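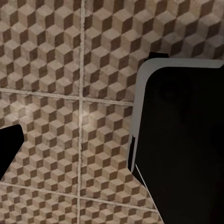 **November, Saturday, 9:40 - grout shade and haze trials, continued**

Picking up from the Wuvine batch. Goal is still a light gray that stays the same gray after cure on patterned tile, and a cleanup window long enough that one person can do a full floor without leaving haze in the surface texture.

Room 19 C at start, 21 C by noon. Humidity 44%, up to 51% after the wash-down. Meter needs calibrating; it disagrees with the wall unit by 3 points and I have used the wall unit throughout.

**Mixes**

| Mix | Powder | Water | Additive |
|---|---|---|---|
| A | Bruten, 200 g | 48 g | none |
| B | Bruten, 200 g | 44 g | none |
| C | Bruten, 200 g | 40 g | latex, 6 g |
| D | Salgado, 200 g | 46 g | none |

All mixed by hand, slaked 10 min, remixed without adding water. D needed a lot of working before the lumps went. Sieved the second half of the D powder and that half was fine, so it is storage and not the product. Bag had been open since the Hadau job. New rule: opened bags go in the lidded bins, date on the lid.

**Application**

Joint width 3 mm on all boards, rubber float at 45 degrees, two passes. Boards pre-wiped with a damp sponge except the second A board, left dry on purpose.

- A: flows well, slumps slightly at the joint crossings. Bleed water visible after 4 min.
- A, dry board: skinned over early, pinholes along one joint. Not repeating.
- B: best under the float. No bleed.
- C: sticky, drags, needs a cleaner float edge than ours. Full joints on the first pass though.
- D: between A and B. Slight grit.

**Haze**

First wipe at 20 min for all four. A and B came off with two rinses. C left a film that took a third rinse and a dry cloth at 60 min. D was clean on glazed boards but hung on in the textured ones.

Haze is hard to judge on a busy multi-tone pattern. Washed-out patches read as part of the print until the light is low and from the side. Used the clamp lamp at bench height for every check after 11:00 and found film on two boards I had already passed. The earlier checks should be treated as unreliable. Lamp goes in the procedure.

**Shade**

Compared against the dry reference chip at 2 h, under the same lamp. These are not cured values.

- A: lighter than chip, blotchy near the crossings where it bled
- B: matches
- C: one step darker, even
- D: one step lighter, even

The blotching on A is the same fault Harish Acharya logged on the Wuvine boards. He put it down to tap water. I think it is simply over-watered - his mixes were scooped, not weighed, and he was working to the line on the bucket. Re-ran a small A with deionized water to check. Same blotching. Tap water is ruled out as far as I am concerned, and the line on the bucket should be sanded off.

**Scratch test**

Too early, but tried B and C at 5 h with the brass pin. B marks, C marks less. Repeat at 24 h and 7 days.

**Stock**

Powder count by weight after today: 394 g Bruten left in the working tub, one sealed bag behind it. Salgado is whatever survives the sieve. Latex is fine. Sponges are not fine, the yellow ones shed.

**To do**

1. Recheck shade on all boards Monday, same lamp, same chip.
2. B again at 43 g and 45 g water to see how wide the window is.
3. C with the new float when it arrives. Do not reject it on today's result.
4. Harish - please weigh the water on the next set and write the number down even if it looks wrong.
5. Move the Hadau offcuts off the curing rack. They have been dry for weeks and I need the two lower shelves.

Boards A to D are on the top shelf, covered, labels facing out. Do not wipe them.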